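Sport Governance and Finance, week 6 handout

# Who pays for the bottom of the pyramid?

Read this before the seminar and bring the Lalstead accounts with you. Last week we took league constitutions at face value. This week we stop doing that.

## 1. The claim

Every lower-level soccer league sells membership to clubs with more or less the same pitch. Join us, pay the fee, get a schedule, a badge, insurance and a "pathway." The fee is easy to see. The pathway is harder to find. When you read a league's expansion brochure, underline every sentence that describes something a club is owed in writing, and then look at how much of the page is left clean.

Ajith Panicker's paper on the reading list makes the friendly case. He argues that small clubs are buying legitimacy: a club in a recognized league can talk to a sponsor or a city parks department in a way that a group of players with a rented field can't. I think he's partly right. His evidence, though, comes from interviews with owners who were still in business when he called them. Owners who folded had moved on and didn't pick up the phone. Keep that in mind whenever the word "sustainable" appears in his tables.

## 2. Lalstead and Fokbridge

Our two cases entered the same regional conference in the same June.

**Lalstead** was run by a local ownership group with a lease on a high school stadium. Its average paid attendance in the first season was 782, which the club announced with some pride. The announcement left out how many home matches that average covered. Two were moved to a practice field with no gate, and those were dropped from the calculation. Put them back in as zeros and you get a different club.

**Fokbridge** never published an attendance figure. It ran on player dues, a kit deal with Brusetari and the owner's own money. Commentators at the time called it the weaker of the two. It was certainly the less polished. It also owed less, and when the conference lost two members in midseason and the travel map had to be redrawn, Fokbridge could absorb the longer trips and Lalstead couldn't.

Don't turn this into a moral about humble clubs. Fokbridge survived on one person's checkbook, and we have no idea what happens there when that person gets bored. 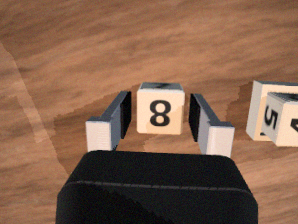
Back to the travel map, then, as most of you will be tempted to skip it. Travel is the largest cost a lower-level club doesn't control. The league office draws the conferences, and a club finds out how far it has to drive when the schedule comes out. A member can vote on the bylaws all it likes, but if the vote doesn't reach the schedule, it doesn't reach the budget either.

## 3. Voting rights on paper

Look at the governance section of the conference handbook (in the course pack, after the Daly report). Things to notice:

- Members elect the board, but the board decides which members are "in good standing" on election day.
- A club that is late with a fee payment loses its vote right away. It keeps its obligation to play.
- A decision to cancel or shorten a season belongs to the board alone. The handbook promises "consultation" and never defines it.
- The refund clause says the league "may" return part of the fee.

That last word does a lot of work. In the seminar I'll ask you to rewrite the clause with "shall" and then tell me what the league's reserve would need to be. Most handbooks of this kind don't say whether there is a reserve.

## 4. The Daly report

The Daly report was commissioned by the league, paid for by the league and finds that the league is well run. None of this makes it wrong. It does mean you should read the method before the findings. Tiago Cordeiro's reply, which is short and bad-tempered, points out that the survey went to all member clubs and came back from 20 of them, and that the report never says which ones. If the replies came mostly from clubs with a seat on the board, the satisfaction score is the board grading itself.

Cordeiro overreaches too. He treats silence as protest. A part-time general manager who also books the referees and washes the kit may just not have opened the email.

## 5. For the seminar

Write one page on either of these.

1. Using the Lalstead accounts, work out whether the club could have finished the season if the conference had not been redrawn. State every assumption you make about gate income. If you use the published attendance average, defend it.
2. Draft a cancellation clause that both a league treasurer and a club owner could sign. Say who loses money under it. If your answer is that no one does, start again.

Please don't cite club press releases as evidence of anything except what the club wanted people to think. The same goes for promotion and relegation plans, which get announced in this part of the game far more often than they get played.

**Reading:** Panicker, sections 1 and 4; Cordeiro's reply in full; the conference handbook, governance section only. The Brusetari kit contract is optional, though anyone writing on Fokbridge should look at the termination terms.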